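Can my landlord charge me for heating of the shared hall?

Asked 23 July 2025 in Renting and Offices

Hello everybody. I rent a small work space in Morkgate, in a building with two levels. My part is 13 square meters. The owner is a company called Durkden. Last week I received a bill of 692 for "common area heating and air", for the whole winter from October. In my contract there is only one line, which says the rent includes "usual services". Nobody explained to me what is usual. Must I pay this? I do not want to make a fight with them, but for me it is a lot of money.

3 answers

Answer 1 (accepted)
I had a similar problem with another owner, so I write what I did. First, ask them in writing for the calculation. They should show the full cost of the building and which part is yours. In my case the total was 1540 and they had divided it by the number of tenants, so the small rooms paid the same as the big ones. I wrote a polite letter and asked to divide by floor area. After 5 weeks they agreed and sent a new bill.

Second, look if your contract has an annex. Mine had one, and I had never read it, I am sorry to say. The words about heating were there on the last page.
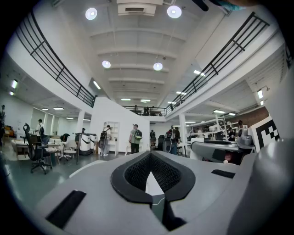
Third, do not stop to pay the normal rent while you wait. Pay the rent as always, and write in the letter that you dispute only the extra bill. Keep a copy of everything, also the envelopes.

I am not a lawyer, and the rules can be different where you live. If the letter does not help, a tenant advice office is the next step. I used Carretero and the first talk was free.

Answer 2
just pay it, they always win

Answer 3
I rent from Josum and with us it is written clearly, heating of the hall is extra and we get the bill every spring. "Usual services" is not clear to me either. Did you get such a bill the year before? If not, I would mention it in the letter.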